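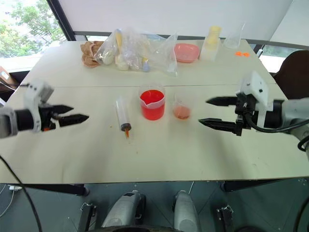
marbledpaper_mo

Posted Thursday, May 23, 2019 in Craft & Science at Home
443 views

Plastic syringe gets stiff and leaves dye in the nozzle, any fix?

Hi all! I do a color mixing table at the Ullwood community center and I'm getting my stuff sorted for the next one. It's just water and food coloring, a strong red in the beaker, and then you draw some up with the syringe and squirt it into a little cup to get a weaker shade (the pinky orange in the small cup is one of those). Kids go nuts for it.

My trouble is the syringes. They're great when they're new and then after a few sessions the plunger starts to grab. You push, nothing happens, you push harder and it all shoots out at once, and then there's red on the table and probably on somebody's sleeve. I also keep getting a bit of old color sitting in the nozzle, so the next shade comes out wrong before we've even started.

I have the kind with a dark rubber tip and also a frosted one, all plastic as far as I can see, with the ribbed plunger. I've been rinsing them under the faucet and putting them straight back in the bag with everything else. Is there something I should be doing in between? And can I put oil on the rubber or will that wreck it?

Also - white tabletop, brownish spots that don't want to leave. Help with that very welcome too. I don't want to use anything harsh, it isn't my table! 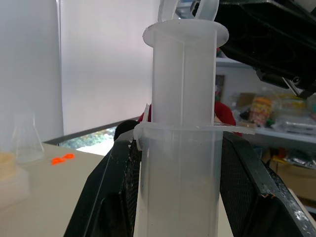 2 replies

fernandfunnel

Oh I know that grabby plunger! Don't use cooking oil, it made mine sticky and the rubber swelled up until it wouldn't go in at all. What I do now is pull the plunger all the way out after every session, wash both halves in warm water with a drop of dish soap, and leave them apart on a towel overnight. I only put them back together when I need them. If one still feels tight I wet the rubber first and slide it up and down a few times.

For the color in the nozzle, draw up clean water and squirt it out hard into the sink, then do it again with air. I keep a cup of plain water on the table so we can do that between shades (label it, or it'll be purple by lunch).

The spots I'd try with baking soda and a damp cloth. Leave the paste on for a few minutes and wipe, and test a corner first with it being someone else's table.

quillback500

just buy new ones, they cost next to nothing. I got a bag at the farm supply in Marville and toss them when they get stiff. no idea about the table, I put newspaper down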